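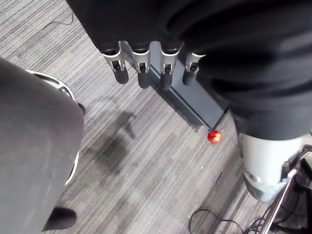

5 Masking the robot in the wrist view

The wrist cameras see a good deal of the robot. Fingers, sleeve, forearm and cables all take up part of the picture, and the planner will treat any of them as an obstacle unless they are marked as belonging to the robot. Skollora does this with a self-mask. The mask is worked out for each picture from the joint readings and the robot model, and anything under it is left out of the obstacle map.

Make one mask profile for each wrist camera. Profiles cannot be shared between left and right, even when the hands are the same model.

Before you start

The Goicoechea calibration tool must have been run on the camera and its result saved (see Camera calibration).
The Zosten hand driver must be running and reporting all finger joints.
The arm must be in Hold. The mask editor will not open in any other mode.
Clear people from the reach of both arms.

CAUTION: The pose sweep in step 6 moves the arm and the fingers. Keep the stop button within reach until the sweep has ended.

5.1 Creating the profile

1. Open Perception > Self-mask and choose the camera from the list.
2. Press New profile. Give it a name that includes the side, such as left_wrist or right_wrist.
3. Set the camera rate to 24 frames per second. Higher rates are accepted, but the mask may then lag behind the picture.
4. Under Model parts, tick the hand, the forearm and the upper arm on the camera side. Tick the other arm as well if it ever enters the view.
5. If the arm wears a fabric cover, tick Soft cover. The bare model is thinner than a covered arm and leaves a strip of cloth outside the mask.
6. Press Run sweep. The arm goes through 14 poses and stops at each one until the joint readings settle. If they have not settled after 3000 ms the pose is skipped and listed in the log.
7. When the sweep ends, press Save draft. The draft is not used by the planner until it has been switched on (5.3).

Note: Loose cables are not in the robot model. Draw them in by hand under Fixed areas only if they stay in the same part of the view in every pose. Otherwise tie them back and run the sweep again.

Note: A shadow of the arm on the floor is not masked. It has no height, so it is normally dropped by the floor filter. If shadows show up as obstacles, check the floor height first. Patterned carpet needs a higher Texture limit than a plain floor.

5.2 Checking the edge of the mask

The draft has to be checked in motion as well as at rest. A mask that fits a still hand may slip when the arm moves and the picture blurs.

1. Press Overlay. Masked areas are tinted green.
2. Jog the arm slowly towards an object you intend to work with. Stop short of contact.
3. Look along the line where the hand ends and the object begins. The tint should cover the hand and leave the object clear.
4. Increase the jog speed one notch and repeat. If the tint trails behind the hand, raise Motion margin by one step.
5. Go back to step 2 after each change. Settings carry over to the next jog without a restart.

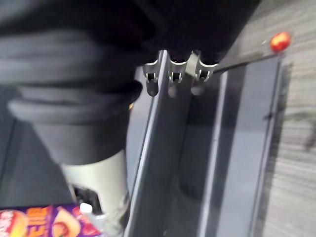 Figure 5-2. Right at the edge: slotted metal clips close to the dark sleeve. The red knob stands well clear of it.

Thin or shiny parts close to the hand are the first to be lost when the margin is too wide. If a part you need to grasp turns green, lower Motion margin and limit the approach speed in the task file. Do not untick the hand to get the part back. The planner would then see the fingers as obstacles and refuse to close them.

Colour is not used by the mask. A target can be any colour, including that of the sleeve, provided its shape is outside the masked area.

5.3 Switching the mask on

1. Open the draft and press Check. Skollora compares the mask with the sweep log and lists any pose that was skipped.
2. Clear the list, or accept it if the task never uses those poses.
3. Press Make active. The old profile is kept under Previous.
4. Open and close the hand once in Hold and watch the overlay. Every finger should stay green through the whole movement. Check the thumb separately, as it can sit much nearer the lens than the fingers and its edge moves further across the picture.
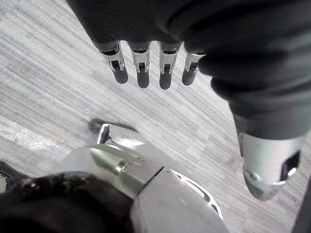
Hjørdis Halvorsen writes from the Cluldale site that her thumb mask was right with the hand open and too small once it closed, and that a new sweep did not help. "The finger joints were fine. The driver was sending the thumb angle one message late, so I turned on Match timestamps and the gap went."

Match timestamps is under Drivers > Zosten > Timing. It is off after a fresh install. Turn it on before repeating the sweep, then carry out 5.2 again from step 1.

5.4 When to make a new profile

Run the sweep again after any of the following:

- a cover has been fitted, removed or changed
- a finger or thumb has been replaced
- the camera has been moved or recalibrated
- the robot model has been updated

Moving the robot to another floor does not call for a new profile. Reset the floor height and the Texture limit, and leave the mask as it is.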